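8/12/23

# Where do people in Trutside buy their snacks?

When I chose this topic back in June I thought it would be a small one, and I was quite wrong about that. Trutside is a town of 3769 people with 2 supermarkets, Badano at the top of the hill and Wever down by the station, and I grew up walking between them with my pocket money – so I suppose I already had opinions before I started. I have tried to put those to one side.

## How I did it

I handed out 600 short paper questionnaires, most of them through letterboxes and the rest at the library desk. The questions asked where people bought their snacks, how often they tried something they had never eaten before, and what made them pick it up. I also spent three afternoons in the shops themselves, with the managers' kind permission, watching which shelves people stopped at.

## What people told me

Price mattered, as you would expect, but it came up less than I had guessed. A great many people wrote that they buy what they ate as children, and several filled the whole back of the sheet with memories of sweets that are no longer made (I enjoyed these very much, although I could not put them in a chart). Older shoppers liked Wever for the bus stop outside. Families with cars preferred Badano.

The third shop, Maluleke, is much smaller and sells groceries from all over the world. People who went there were far more likely to say they had tried something new lately, and savoury snacks such as fish tofu were mentioned more than sweet ones. Packets with a little English on them seemed to help nervous buyers. 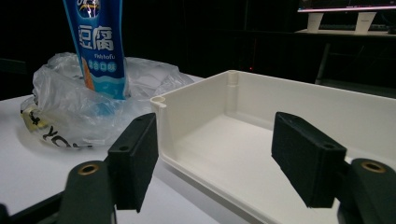
## What I would change

My questionnaire was too long, and the question about "treats" confused people, some of whom counted fruit and some of whom didn't. I would also like to ask teenagers separately, as most of the sheets were clearly filled in by a parent on behalf of the whole house.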